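Public Institutions and Accountability
Handout for Unit 3: When an anti-corruption agency is divided inside

Course teacher: Refugio Ocampo

Please read this handout before the seminar and bring it with you. The case is about the province of Palacios and its Bureau of Public Integrity. We used the same province in Unit 2, for the budget process, so I do not repeat here how the assembly is elected.

1. The background

The Bureau was created by a provincial law after the port scandal in the town of Mimden. Before that, complaints about public officials went to the ordinary police, and the police answered to the same ministry that was often the subject of the complaint. The law took this work away from the police and gave it to a new office with its own budget line.

Two points in the law are important for us. First, the director is chosen by a panel with three members: the governor, the leader of the opposition in the assembly, and a senior judge. Second, the deputy director is appointed by the governor alone. The people who wrote the law saw this as a small administrative matter. In the debate there was only one question about it, and the answer takes four lines in the record.

2. The dispute

In November the director, Eustaquio Zepeda, signed an order which removed his deputy from all open files. The order gave as the reason that the deputy had met privately with managers of Stamura, a road building company that was under investigation. The deputy answered on the next morning with a letter to the governor. In this letter he accused the director of closing a different file, the one on the Alla water contract, after pressure from a member of the assembly.

So we have two accusations, each made by a person who had the legal power to investigate the other. This is the center of the case. Please do not spend your time on the question of who told the truth. The documents we have do not allow us to decide it, and the seminar does not need it.

The governor then sent both men on leave and named an acting director. She did this at 11 in the evening, without calling the panel. Her office said that leave is not the same as removal, and for this reason the panel had no role. The opposition said that a leave without an end date is removal under another name.

3. The legal questions

a) Can the governor send the director on leave? The law speaks about appointment and about removal. It says nothing on leave. When a law is silent, there are two common ways to read the silence. One way is to say that the general rules for civil servants apply, and under these rules a superior may order leave. The other way is to say that the director has no superior, because this was the purpose of the law. The provincial court accepted the second reading, but with a limit, see point c.

b) Who may investigate the director? Here the law gives the task to "the Bureau." In practice this means the persons who work under him. Compare with the auditor in Unit 1, where the assembly can name an outside examiner.

c) What may an acting director do? The court said that an acting director can do routine work but cannot make decisions which change the direction of the office. The difficulty is clear when we look at what happened: in the first week the acting director transferred 16 investigators to other districts. The governor's lawyers called it routine. The lawyers of the director answered that all of them had worked on the Stamura file or had been close to it.

4. The role of the press

Most of the documents became public through newspapers – first the letter, then the order, and later a petition from one of the transferred investigators. The petition has 600 pages with its annexes. You will receive only the introduction and the list of requests. Notice that the petition names persons who are not parties to the case and who had no chance to answer before it was printed. The court was angry about this and postponed the hearing, although it did not find out who gave the paper to the press.

Students often write that the leaks "helped transparency." Maybe it is so. But please say for whom, and at which moment. A leak before a hearing has a different effect than a leak after it.

5. Terms to know

Security of tenure: protection against losing the office before the end of the fixed term, except for reasons written in the law.
Acting appointment: a temporary holder of an office, normally with reduced powers.
Conflict of interest: a situation where a private or personal interest can influence an official decision. It exists also when the decision was correct.
Sealed filing: a document given to the court which the other side or the public cannot read.

6. For the seminar

Prepare a short note, one page, on how you would change the appointment of the deputy director.

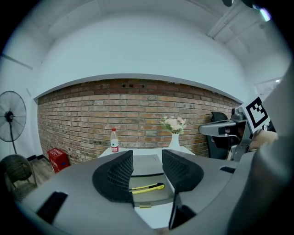
In your note you can keep the panel as it is or propose a different one, but you must say what happens when its members do not agree. The existing law does not say it. Notes can be written by hand if I am able to read them. Those who missed Unit 2 should first read the part about the provincial assembly, especially the rule on quorum, as it will come back when we discuss removal by vote.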